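家庭与小型办公室厨余管理
第六讲讲义:台面桶,以及它为什么总是最后一个被想起来

主讲:Fiifi Arthur
讲义整理:Fiifi Aidoo
2025年4月2日修订

先说上一讲的遗留问题。有同学交来的作业里,把“厨余”定义成“吃剩下的东西”。按这个定义,一颗从没被吃过、在冰箱抽屉里躺了一个月的生菜就不算厨余了,它大概算住户。请改用课程大纲里的定义:在备餐、用餐和储存过程中产生的、不再打算食用的有机物。“不再打算”四个字很要紧,期末会用到。

一、台面桶在整条链子里的位置

厨余从产生到变成土,中间要经过好几次转手。本课程把它分成四段:台面、暂存、运送、堆制。多数教科书从第三段开始写,写得很好,有流程图,有箭头,有一辆画得很认真的小卡车。前两段通常用一句“住户应在源头做好分类”带过去。写这句话的人,估计家里有别人做饭。

台面桶的任务很小:在一到三天之内,把东西装住,不漏,不太臭,让人愿意打开它。最后一条最难。桶的技术指标都能在说明书上查到,“让人愿意打开”查不到,只能靠观察。去年八月我们在Kuvalau合租公寓做过一轮入户记录,一共收到1033条倒桶记录,其中字迹可辨的部分由助教录入,剩下的由助教猜。记录里最常见的备注是“满了”,其次是“又满了”,再其次是一个画得很小的骷髅头。

二、桶的选择

容积。单人住户用小桶,三人以上用大一号的,道理不复杂。容易犯的错是买得太大。大桶给人一种宽裕的感觉,于是倒桶的日子一推再推,推到桶自己有了主张。办公室茶水间尤其如此,人人都看见了它,人人都觉得今天轮到的是隔壁部门。

桶盖。大致有三种:翻盖、掀盖、拿下来就不知道放哪儿的盖。第三种请不要买。翻盖的好处是开着的时候能自己立住,人可以用两只手处理菜板。买之前在店里开合几次,听听铰链的声音,店员看你就让他看。盖子立起来之后会挡住桶后面的东西,所以摆放时要留意开口方向,别把天天要用的东西放在盖子的阴影里。

过滤片。有些桶盖里有一片活性炭。它有寿命。请把这句话抄到冰箱上。Haka宿舍有一片炭用到连颜色都变得很客气了,住户坚持说它还在工作,理由是“没见它停过”。

内壁。越光滑越好,棱角越少越好。带花纹的内壁在货架上很好看,洗的时候会让你重新考虑人生中的若干选择。

三、内衬袋

要不要套袋,每年都有人在课上吵起来。不套袋,省袋子,费水,费心情。套袋,倒的时候利落,但要确认你那边的收集点接受哪一种。可堆肥的袋子和看起来很像可堆肥的袋子,在颜色上往往是一家人。请看认证标志,不要看颜色,也不要看包装上那片叶子。叶子谁都会画。

套法:

1. 袋口往外翻,盖过桶沿,多出来的一圈压平。
2. 袋底不要绷紧,留一点余量,重物掉进去不至于把它坠破。
3. 底下垫一张旧报纸或一小片纸板,吸水。
4. 换袋时先把袋口收拢再往上提,提的时候手托着底。没托底的同学,通常只会有一次没托底。

第3条有人问能不能用厨房纸。能,只是有点奢侈。

四、什么进桶

果皮、菜叶、咖啡渣、茶叶、蛋壳、坏掉的米饭,进。蛋壳最好捏碎,分解得慢,但它不惹事。咖啡渣连同未漂白的滤纸可以一起进,滤纸先确认没有塑料边。

骨头、大块油脂,看收集点的规定。Kastley街区那一边收,过了桥就不收,桥两头的居民对此各有一套理论,我听过几个版本,都很有激情。

果蔬上的小贴纸,不进。这张贴纸是本课程的宿敌。它小,粘,几乎不降解,堆肥筛完之后它还在,上面的条码还能读。请在削皮之前撕掉。削完再撕也行,但没有人会削完再撕。

餐具不进。我知道这听上去多余。Zakaria食堂的堆肥场去年筛出来的勺子,凑了一抽屉还有富余。

五、摆放

台面桶的位置决定使用率,这是入户记录里最稳的一条结论。离备餐处超过一臂半,使用率就开始往下掉,东西改走水槽,水槽再改走水管工。放在水槽底下的柜子里当然整洁,客人来了看不见,住户自己也看不见,过几天鼻子会提醒大家。

咖啡机旁边是个好位置。煮咖啡的人每天至少产生一次渣,动作固定,手边有桶就会顺手倒进去。这种“顺手”比墙上贴的任何告示都管用。告示我们也贴过,塑封的,配了卡通土豆,效果是大家都很喜欢那个土豆。

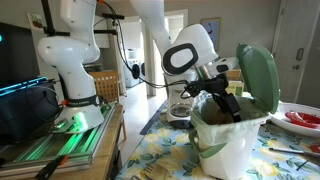

桌布的问题单独说一下。桶底免不了有水汽,时间长了会在布上留一个圈。建议垫一个浅盘,或者干脆接受这个圈。选花布的人在这方面占便宜,花色越热闹,圈越不显眼。素色亚麻布的主人请自行保重。桶与盘子、餐具之间留出一掌宽,免得有人端盘子的时候带倒桶,也免得有人把要吃的东西当成要扔的。反过来的情况我们也记录过,不在讲义里展开。

六、倒桶与清洗

倒桶的频率看天气和内容。天凉两三天,天热每天。判断标准:如果你在打开盖子之前需要深吸一口气,就已经晚了。

清洗步骤:冷水先冲,再用温水加一点洗洁精,刷铰链缝,晾干之后再套新袋。刷铰链缝这一步请不要省,果蝇对那条缝的了解比你深。桶没干就套袋,袋子会贴在壁上,下次提的时候发出一种很难形容的声音。

果蝇的对策,学生每年都来问有没有秘方。有:倒桶。其他的都是在倒桶之外想办法,小碟醋、保鲜膜扎孔、冷冻暂存,都有用,都不如倒桶。冷冻暂存确实可行,但请在盒子上写字。

七、共用厨房的轮值

轮值表应当写人名,写“大家”等于写空白。表贴在桶能看见的地方。上一轮观察中,六个共用厨房里凡是写人名的,溢桶次数都比较少,争吵次数倒是没少,只是争得更具体了。具体是好事,可以写进报告。

如果有人连续缺值,先当面提醒,再写便条。便条请不要用全大写英文,也不要画表情。Haka宿舍的便条往来已经装订成册,存放在1627室,有兴趣做质性研究的同学可以登记借阅,看完请放回原处,已经丢过一册了。

八、课后任务

(一)选一个你每天会用到的厨房,连续记录台面桶的使用情况,写明桶的位置、开盖方式、是否套袋、倒桶时间。照实写,不要为了好看补记。补记的字迹都特别整齐,很好认。

(二)把桶挪到另一个位置,再记同样长的时间。挪之前请和同住的人打招呼。

(三)写一页纸的比较,重点放在人的动作上:走了几步,有没有换手,盖子是谁合上的。最后这一项常常填“不详”,可以接受,但请至少问一遍。

(四)讲义第17页附有记录表,可以复印。表格最右一栏“气味”请用文字描述,不要附样品。

阅读材料放在课程网页上,标星号的必读,没标的也会考一点。下一讲讲暂存桶与密封,请穿不怕脏的鞋。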